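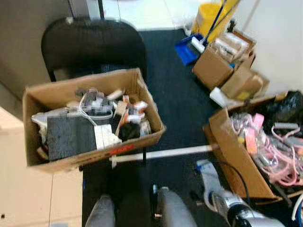
Parallel-jaw gripper trials (Trastalthorpe bench)

The Trastalthorpe bench is a set of side-by-side tests for two-finger grippers, and I've been keeping this entry going for the wiki because I'm the one who ends up re-reading it every time a new set of fingers arrives. It covers two grippers, the Romier and the Wulon, both fitted to the same pair of grey arms and driven by the same controller (the Triantafyllou, more on that further down). If you came looking for suction cups, there's a stub under vacuum tooling, and you're very welcome to fill it in!

Background

Abimbola Okoro wrote the first version of the protocol in September, mostly out of annoyance with tests that use nothing but wooden blocks on a clean bench. Blocks are lovely. Every gripper looks brilliant with blocks. What she wanted was the stuff people really keep in cardboard boxes: power strips, coils of cable, plastic bags, small hard bits that roll into the corners. So the bench (the name stuck, even though we work at floor and chair height) uses open boxes with mixed contents, and the arms have to reach in over the cardboard to get anything out.

Grippers

The Romier has long, narrow fingers with a flat pad. It's my favourite for getting down the side of a box, and it'll slide in beside a power strip without shoving everything else across. The trade-off is torsion. Pick up anything long by one end and it slowly pivots in the pads, and then you're watching a rod swing round towards the flap and holding your breath.

The Wulon is shorter and stubbier, with a grippier pad and a much firmer close. It holds a heavy rectangular thing beautifully. It also closes on whatever happens to be nearby, so a coil of cable usually comes up with a passenger or two. We tried it with the force turned down, which helped with the cable and made it worse at everything else.

Controller

Both grippers run off the Triantafyllou, set to 800 millisecond closes for all scored attempts. Faster looks more impressive but the bags puff out of the way before the fingers meet. Makis Sfakianakis did the tuning, and he's the person to ask about the wrist offsets, which are different for each gripper and will ruin your afternoon if you mix them up (I have, twice, and the second time I'd even written myself a note).

Scoring

An attempt counts if the item leaves the box and stays held over the edge for 2 seconds. Dragging a second item out with it is logged as a tangle, scored separately, and argued over at lunch. As of 31 December 2019 the log holds 2,843 attempts across both grippers, and I still haven't sorted the early ones by item type. There are 22 items on the standard list.

Known problems

Cable is the hard one, full stop. Thin coloured leads are worse than a neat coil, and leads mixed with clear bags are worse again, partly for the fingers and partly for the vision side, which struggles to find an edge on clear plastic. Raised flaps are the other nuisance. The Romier can slip past one, while the Wulon tends to catch it on the way out and tug the whole box along the carpet.

Abimbola would like a softer pad tried on the Wulon before anyone changes the item list. I'd like that too, once the spare set turns up.

See also: vacuum tooling (stub); wrist offsets; finger pads, cleaning and replacement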